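Progress Report to the Dindwood Fund
Project: Assisted Room Reset, Wunusar Residence
Prepared by Agustina Ocampo, operations lead
2/14/22

1. Status

The work covers the second stage of the grant. Wunusar has 144 furnished rooms, and each one is reset between stays. Reset includes linens, surfaces, drawers and the return of small items to storage. The grant pays for one two-armed robot, supplied by Kälin, and for the staff hours needed to train and supervise it. Linens remain outside the project.

Since October the robot has completed 1,446 logged attempts at drawer and small-item tasks. Attempts are logged by the operator on shift and checked weekly against the Jimex maintenance record. Wrist cable wear caused two stoppages – both were cleared on site.

2. Drawer and item handling

Work in this period moved from table-top pickup to furniture with moving parts. The nightstand task has three stages: open the drawer, place the item, close the drawer. Each stage is scored separately, so a failed close does not cancel a good placement. Items are chosen for different surfaces and stiffness.
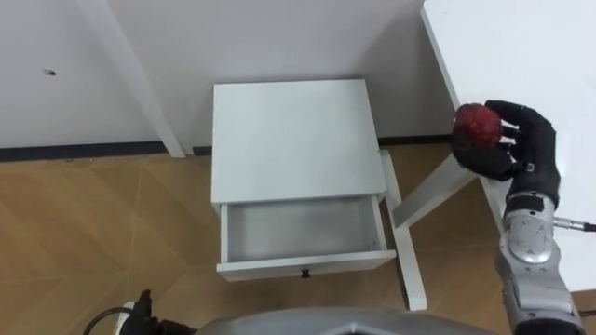 Vol. 2, No. 3, p. 30

The right hand holds the red ball in a curled grip, with the thumb supporting it from below, while the drawer stands open and empty. Textured items have been easier to hold than smooth ones. The small drawer knob remains the hardest contact point, and most failed attempts are recorded at the opening stage.

3. Effect on staff

No positions were cut and none are planned under this grant. Room attendants used to check drawers on their knees or bent over, at the end of a shift. Four attendants now rotate through the operator role, which is paid at the higher grade. They have used 400 training hours to date.

Two concerns came up in staff meetings. Operators want written rules on who may stop the robot and when; a draft is with the shift leads. Attendants who have not yet rotated in report that their own room counts went up on training days. This is correct, and the schedule has been changed to add relief cover.

4. Next period

– Trials in occupied-wing rooms, with an operator present at all times.
– New grip settings for small knobs.
– Second group of attendants to begin training.
– Replacement wrist cables to be held in stock.

Spending is within budget. The unspent part of the travel line is requested for transfer to relief cover.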